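Shape Blocks and the Tidy Table: What Are We Buying?
Speaker notes, afternoon session, 20 minutes plus questions
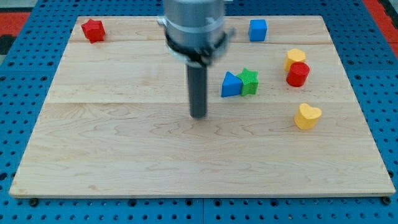 Start with the catalogs. I read three of them on the train here and every one told me that shape blocks build spatial reasoning, early geometry, patience and confidence. Pause. Ask the room who has ever watched a four-year-old get confidence from a hexagon.

I should say where I stand. I like blocks. I bought them for my own classroom for years and I'd buy them again. What I don't like is the way we talk about them, and I mean us as much as the people with the catalogs.

First claim: shapes and colors together teach sorting.

Do they? Think about a set with a red star and a green star in it, and a blue cube, and a blue prism. Ask a child to put the ones that go together in a pile. The stars can go together. So can the blues. A child who has picked color will be told she is wrong by an adult who has picked shape, and I have been that adult. I did it in front of a parent.

The Makhubela set that a lot of you own comes with a card that says "sort by attribute." Fine. Which one? The card doesn't say. My old aide used to hide the card.

(If someone brings up single-color sets: yes, they exist, they solve this, and in my room they sat on the shelf. Kids walked past them to get to the red ones. I have no study to offer you, only a dusty shelf.)

Second claim: more shapes, more learning.

Onov sells a box of 50 and a box of 275. I've had both. The big box gets tipped out, which is the whole activity, and then somebody has to pick it all up. With a handful of blocks on a plain board I saw more talking and more turning things over to look at the other side. I'd rather have one cylinder and an argument over whether it is a circle.

Tell the cylinder story here, short version. Boy looks down on the end of a red cylinder, says circle. Girl sitting low at the table says rectangle. They are both describing what they see, and the workbook wants one answer.

Same thing with the prism. Ask for "the triangle" and watch how long it takes before a child lays it down on a long side and tells you it's a roof. It's a roof. Write down roof.

Third claim: the surface doesn't matter.

This one I'll push on hardest because it's where the money goes wrong. Schools spend on the blocks and then put them out on whatever is there. Rug, tray with a lip, a table with holes in it. Rugs are bad for anything you want to stand up. A star on its points wobbles enough on a hard surface.

What I ended up with was a flat wooden board set down on the table. Light wood, wide planks, nothing painted on it. The board tells kids where the work is. Things on it are in use and things off it are put away, or are supposed to be.

Expect a question about the Cusinlow mats, the ones with outlines printed on them. My view: once there's a star drawn on the mat, the star goes on the star and the child is done. That's matching. Matching is OK. Just don't pay for it as problem solving.

Price slide. The full Kenedia classroom kit, board and blocks and storage cart, was 535 dollars when I last priced it in April. Leave that number up and don't talk over it. Then ask what part of it they'd miss. In my experience people say the cart, and I can't argue – a cart with wheels is a good thing.

Cleanup. I know it's in the title and I know people come for it. I'm doubtful about cleanup songs. I'm doubtful about labeled bins, too, at least the kind with one bin per shape, since the child holding a yellow hexagon has to find the hexagon bin while three others are already at the door. One bin, wide mouth, low shelf. If you want sorting, do it while people are fresh and not at the end of the morning.

Someone will say their labeled bins work. Believe them and ask how many adults are in the room at pickup time.

If there's time left: texture. Some blocks have a bumpy surface and some are slick, and sellers like to call the bumpy ones sensory. Kids do rub them. Whether that is learning or just rubbing, I can't tell you, and I'd be careful around anyone who can.

Handout is on the chair by the door. Questions until they throw us out.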